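Section 4. Setting Up the Label Printer and Making Name Labels

Read this section before you load the first roll. It covers loading, test printing, and applying fabric and sticker labels with the Tidholm label maker.

4.1 Before you start

Place the label maker on a firm, level surface within reach of a wall outlet. Leave the rear slot clear so the finished labels can come out freely. Remove the strip of blue shipping tape from the print head and the foam block under the lid. Keep the foam block if you plan to store the unit for more than a season.

You will need:
The label maker and its power adapter
One roll of fabric tape or sticker tape
A household iron (fabric tape only)
A sheet of plain baking paper
A soft, dry cloth

4.2 Loading a roll

1. Switch the power off and open the lid by lifting the tab on the left.
2. Slide the roll onto the spindle with the printed arrow pointing toward the rear slot.
3. Pull out a short length of tape and feed it under the gray guide.
4. Close the lid until it clicks on both sides.
5. Switch the power on. The unit advances the tape by one label and stops.

Note: If the tape does not advance, open the lid and check that it lies flat under the guide. Tape that has been folded at the end should be trimmed square with scissors.

4.3 Entering a name

1. Press TEXT and type the name. The display shows up to 25 characters, including spaces.
2. Press SIZE to choose small, medium, or large. Small is best for socks and pencils.
3. Press COPIES and set the number of labels you want.
4. Press PRINT once. Do not pull on the tape while the unit is printing.

The unit keeps the last name you entered, even when it is unplugged. To store more than one name, press SAVE after step 2 and pick an empty slot. There are 4 slots. In a household with two children you might keep Elsa Kvam in slot 1 and Tuva Hovland in slot 2, and use the others for a phone number and a class name.

Always print one test label before a long run. Check that the letters are dark and even from end to end. If they are pale, press DARK + and print another.
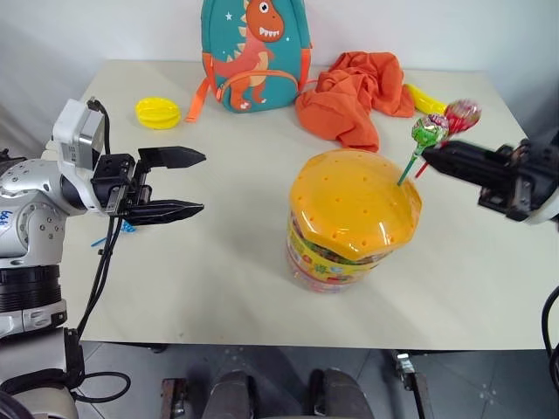 School and daycare items usually need two kinds of label. Use fabric tape on anything that goes in the washing machine, and sticker tape on hard items such as lunch boxes, water bottles, and rulers. Sticker tape will hold for a while on smooth nylon, but it lifts at the corners once the fabric bends. For bags, iron a fabric label onto a piece of cotton ribbon and sew the ribbon to an inside seam.

4.4 Applying fabric labels

1. Wash and dry the garment without fabric softener.
2. Set the iron to cotton, with steam off, and let it heat fully.
3. Lay the label face up and cover it with baking paper.
4. Press down firmly for 25 seconds. Keep the iron still.
5. Let the label cool completely, then peel back the paper.
6. Test each corner with a fingernail. If one lifts, cover it and press again.

CAUTION: Never iron directly onto nylon, rain gear, or any coated fabric. The material can melt before the label bonds. Keep children away from the iron until it is cold.

Wait a full day before the first wash. Labeled garments can be washed at up to 70 °C. Tumble drying is allowed on low heat - turn the garment inside out first.

4.5 Care of the print head

Clean the print head after every 1000 labels, or whenever a white line runs through the letters. Switch off the unit, wait until it has cooled, and wipe the head gently with the dry cloth. Do not use water, alcohol, or window cleaner.

Replacement rolls are sold under the names Ekia (fabric) and Grotel (sticker). Other rolls may fit the spindle but can leave glue on the guide.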